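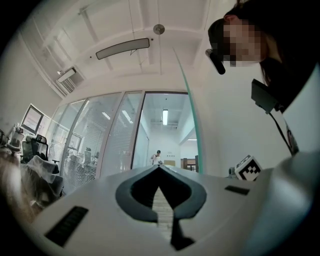

Person in a black cap beside a white cube with a black-and-white printed pattern

Briralden Military Archive

13/11/2021
By Chu

The Briralden Military Archive is a research library and manuscript collection in the town of Briralden. It holds unit records, supply ledgers, maps and personal papers, mostly from the two world wars, and is used mainly by graduate students and by families tracing the service of a relative. It is run by Banlow College, which took it over from the former garrison at Brivau when that post closed.

History

The collection began as the working files of the Brivau garrison. Clerks at the post kept copies of orders, transport returns and quartermaster correspondence long after the rules required, and by the time of the closure the papers filled most of a disused drill hall. The college agreed to take them on condition that the original filing order be kept. The move took place in April and needed 17 truckloads. Part of the map series was damaged by a roof leak before the transfer and has been only partly repaired.

For several years the papers could be seen only by written request to the college history department. A public reading room was later opened on the ground floor of the old post office in Briralden, where it remains.

Holdings

The main series consists of 911 boxes. The largest group deals with supply and transport, including rail schedules, fuel accounts and complaints about late deliveries. A smaller group, the Civil Relations Papers, covers dealings between the garrison and nearby towns over billeting, road damage, requisitioned animals and compensation for crops. It is the part most often cited in dissertations.

There are 172 sets of personal papers. These vary a great deal in size. Some are a single letter or pay book, while others run to several shelves of diaries and photographs. A number of the diaries are closed to readers under terms set by the donors.

Catalog

The catalog follows the garrison's own numbering, in which the first letter stands for the issuing office and the digits for the order of receipt. Numbers were sometimes reused after an office was reorganized, and readers are advised to quote the box number together with the file number. The supply series is listed to file level. The map series is listed only by sheet title.

Access

The reading room is open to anyone with a reader's card, which is issued free of charge. Copy orders are limited to 200 pages per reader in a calendar year. Original maps may be viewed by appointment and cannot be photocopied.

See also

Banlow College
Brivau garrison
Civil affairs (military)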